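Notes from the regional forum, part 2

The afternoon block at the Arovow regional business forum was given over to the working group on succession in small firms. I was asked to sit on the drafting side, so most of what follows is procedural.

The group's remit is narrow. It has to produce a paper on how owner-managed companies pass to a second generation of managers, and it has to do so before the January plenary. The survey that feeds the paper went out in spring and brought back 2,387 usable replies. The response rate was better in manufacturing than in services, which skews the totals, and the raw tables have not been weighted. I asked for weighted ones. They are promised.

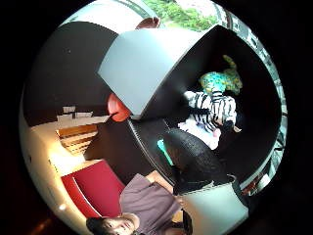 Fabrics in an open box.

Na-rae Min chaired. She kept each speaker to two minutes and cut the agenda from the version circulated in the morning, dropping the item on tax deferral altogether. I think this was right. Tax deferral is a matter for the finance ministry and we would have spent the whole session on it.

What remained was governance. The draft proposes that any firm with more than 30 staff should name a deputy with signing authority, reviewed every year. The Brarkine delegate objected to the threshold on the grounds that headcount is a poor measure of complexity, and gave the case of a freight broker with nine people and contracts in several currencies. The objection is sound, but turnover is harder to verify and the owners who answered the survey were reluctant to state it. We left the threshold in and put square brackets round it. 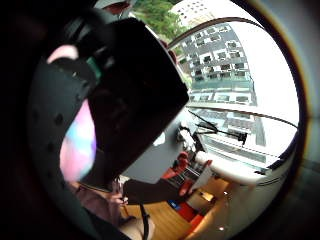
The second point of dispute was the mentoring scheme. Lysenko has run one for several years and wants it adopted as the model. Its weakness is that the mentors are all retired founders, and a retired founder tends to advise the heir to do what the founder did. I suggested pairing each heir with someone who had sold a business – a different sort of experience, and one that is rarely written up. This was minuted as an option.

There was also the question of who pays. Broltarik has offered to cover printing and translation but not travel, and the forum office has no travel line for working groups. At present members from outside the city pay their own fares, so the group is mostly made up of people from inside the city. 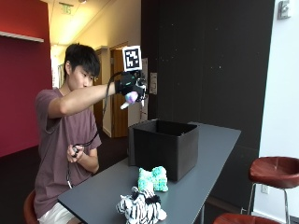 I have agreed to redraft sections two and four. Section two is short and needs only its definitions tidied. Section four contains the survey results and cannot be finished until the weighted tables arrive, so I have started on the footnotes.

The next call is at 7:30am, to suit the members who are several time zones west of us. Comments on the bracketed text should come to me before then, preferably marked up in the file.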